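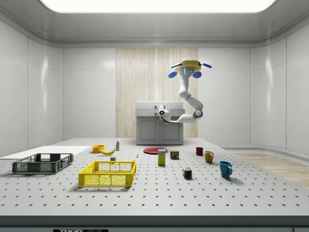

29. August 2025: Freigaberegeln für die Simulation

Vormittags mit Felicidad Marquez den Entwurf der Regeln durchgesehen. Bisher hat jeder seine Szenen nach Gefühl freigegeben. Von 1.189 Durchläufen aus Stadham sind nur 918 verwertbar, beim Rest fehlt das Protokoll oder die Startpose stimmt nicht.

Neu ist Regel 2: Ein Lauf beginnt mit leerem Greifer und deutlichem Abstand über allen Objekten. Felicidad wollte einen festen Wert in Zentimetern, ich habe 15 eingetragen. Crisanto Pascual hält das für zu knapp, wenn hohe Teile auf dem Tisch stehen. Bleibt vorerst so.

Regel 4 betrifft die Abstände zwischen den Objekten. Kein Teil darf ein anderes berühren, Stehendes bleibt aufrecht.
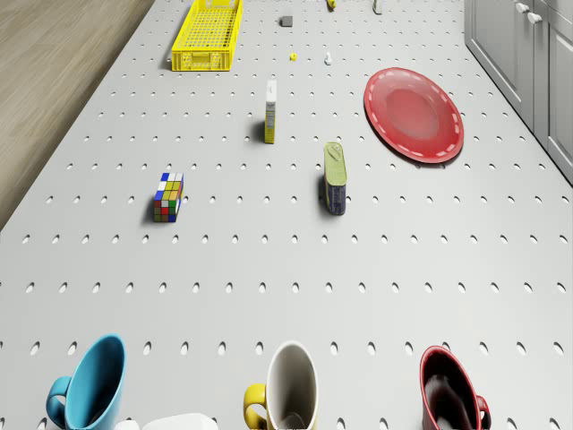

Zu Regel 4: Karton, Dose und Zauberwürfel mit Abstand, dahinter der gelbe Korb.

Nachmittags Regel 6, Schubladen. Der Zustand offen oder geschlossen muss vor dem Start im Protokoll stehen. In Gulldale hat man das weggelassen und musste fast 3.000 Einträge von Hand nachtragen. Crisanto will zusätzlich den Öffnungsweg erfassen. Dafür fehlt uns noch das Feld in der Vorlage. 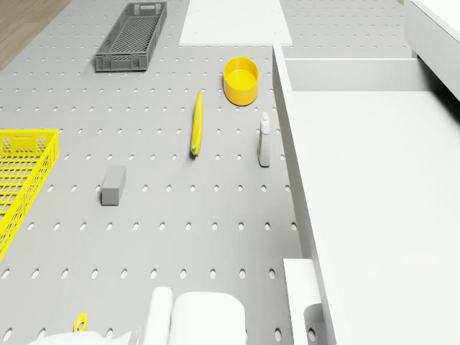

Zu Regel 6: Schublade offen, Lochplatte links daneben.

Regel 7 (Abbruch bei Kollision) nicht mehr geschafft. Entwurf an Hartono geschickt, Rückmeldung steht aus. Im Januar soll die Fassung auch für Grotley gelten.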